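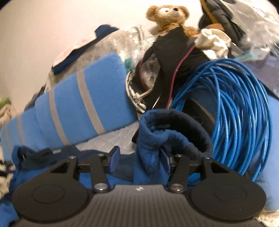

*Gripper, blue fleece, bear supervising from the back.*

16th June

I promised Valentina I would write up the grasp planner before I forgot why half of it is the way it is, so I've made a large pot of tea and I'm going to have a proper go at it. Bear with me, I do tend to wander.

Some of you will remember that Raden (my little planning library, named after a street I used to live on) started out with boxes. Boxes are lovely! A box has faces, you fit a plane to each one, you work out which pair of faces the fingers can reach, and off you go. I was very pleased with myself all through October, and then Renato Medina asked me, quite kindly, what it would do with a jumper.

What it did with a jumper was think very hard and then return an empty list. There were no pairs of flat faces, so as far as Raden was concerned there was nothing there to pick up. Fair enough, I suppose, but you can't say that to a person with a heap of laundry.

So the new version looks for ridges. Cloth in a pile makes folds, and a fold that stands up a bit is something two fingers can close on from either side. The blue fleece in the photo is just the sort of thing I mean, with that thick loop arching over at the top and a fold dropping down beside the finger. The planner takes the depth image, smooths it (gently - I had it far too strong for weeks and it was ironing out the very things I wanted), and then walks along the high ground looking for places where the surface falls away on both sides. Each of those becomes a candidate. It keeps the best 200 and throws the rest away before doing any of the expensive checking.

The expensive checking is collision, and that took most of the spring. Fingers are easy. It's everything behind the fingers that catches you, and those big rounded housings are a good deal wider than the bit doing the work. My first collision model was just the two fingers and a stick, which gave me some very confident plans that would have driven the housings straight into the neighbouring pile. Tadeo Iturra redid it with capsules in an afternoon and was very gracious about what he found.

Then there's clear plastic, which I have come to dislike as a material. Crinkled plastic with bright reflections all over it gives you depth readings that are either missing or wildly wrong, and the wrong ones look like the most beautiful ridges you ever saw. For now I mask out any patch where the depth jumps about too much between neighbouring pixels, and accept that we lose some good cloth next to it. Dede thinks we should be using colour as well, and she's right, but I haven't got to it yet.

Coiled cable is the other one. A loop of blue cable scores brilliantly as a ridge! Every single loop does. I've added a minimum width, set in the config as `min_ridge_mm`, and it helps, though a thick bundle of loops side by side can still sneak through as one fat fold.

As for speed, a full plan took 153 milliseconds on my desktop last night, down from well over a second before I stopped copying the point cloud at every stage. (I was copying it at every stage. I know.) Nahuel Toledo wants it quicker for the Tarisard controller, which replans while the arm is already moving, so the next job is reusing the candidates from one cycle to the next instead of starting afresh.

The code is on the `ridges` branch if you fancy a look. Please use version 2 of the config file, as the old one will load without complaint and then quietly ignore the width setting, and you'll spend your evening the way I spent mine. I'll add a proper error for that once I've had my supper.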